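4.2 Reading Political Themes in Serial Television

The second coding round covered 30 episodes of the space drama Plarkbridge, drawn in equal shares from its early and late seasons. Two coders marked each scene in which a character defended a decision by appeal to law, duty, or outcome. Disputed scenes were set aside and coded again after 7 days. Scenes with no spoken argument were left out, as in the first round (see Section 3).
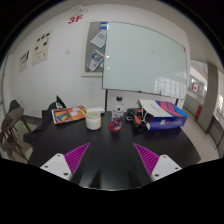

Figure 4. Tabletop with jar and bottle.

Appeals to law were common in the early seasons and became rare once the story moved to the Irnitz colony. Appeals to outcome rose over the same stretch. We are cautious about tying this shift to public opinion — the writing staff changed at the same point, and the two effects cannot be separated with the present sample. Episodes set aboard the ship Plondeck show the weakest change, perhaps due to their courtroom plots.

A related question is whether viewers notice the shift at all. Section 5 takes this up using letters printed in the fan press.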